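Drawing for People Who Say They Can't, Week 2: Values

Okay, so last week was all outlines, and I know a few of you went home and drew every mug in the house (I saw the pile, I loved the pile). This week we put the outline away for a bit and talk about value, meaning how light or dark a thing is. Color doesn't come into it yet. You only need a soft pencil, a kneaded eraser and the cheap sketch pad from the supply list. Please don't buy the big Lakell set, it has 27 pencils in it and I use two of mine.

Start with a value strip. Draw a long box, leave the left end as bare paper, make the right end as dark as your pencil will go, and fill in the steps between. It's harder than it sounds! Almost everyone gets three or four nice light grays and then falls off a cliff into black. If that's you, do another one underneath and begin from the dark end. My first teacher, Liudmyla Marchuk, made us do these for most of May, and I grumbled the whole time, and then one afternoon I looked at a loaf of bread and could see the steps in it.

Next, squint. I'll be saying this until you're sick of me. When you squint, the fussy stuff drops out and you're left with a few big shapes of light and dark. Draw those first, very lightly, and leave the details for the last ten minutes. If you run out of time, you run out of time.

The other idea for tonight is planes. A plane is just a side of something facing one way, and each side catches its own amount of light. Boxy objects are the easiest place to see it, so begin with boxy things at home: a toaster, a brick, a stack of books. Pick one gray per side and stick to it. 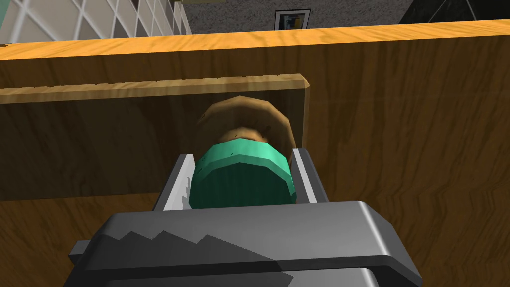 Planes in gray: medium on the broad top face, darker on the sides, palest on the two fingers. Computer rendering.

Round things are the same game with softer edges. An egg on a white napkin is the classic, and I still get it wrong, mostly by making the shadow side too dark and forgetting the light that bounces back up from the cloth. Look for that faint lighter band near the bottom of the egg before you go in heavy.

A word on smudging. I know it's tempting, and I know your finger is right there. Try to build the gray with strokes this week, all going the same direction, and go over them again at a slant when you want it darker. Smudged drawings tend to go cloudy and then it's hard to get a clean edge back.

For next time:
- one value strip, nine steps
- one box-shaped thing, three grays only
- one egg, or a potato if you're out of eggs

Bring all of it, even the ones you hate. We'll be in the upstairs room, the Furkbridge bus stops right outside, and I'll have the lamps.

Hrynyshyn Evening Classes | Contact the office | © 2026 | Back to top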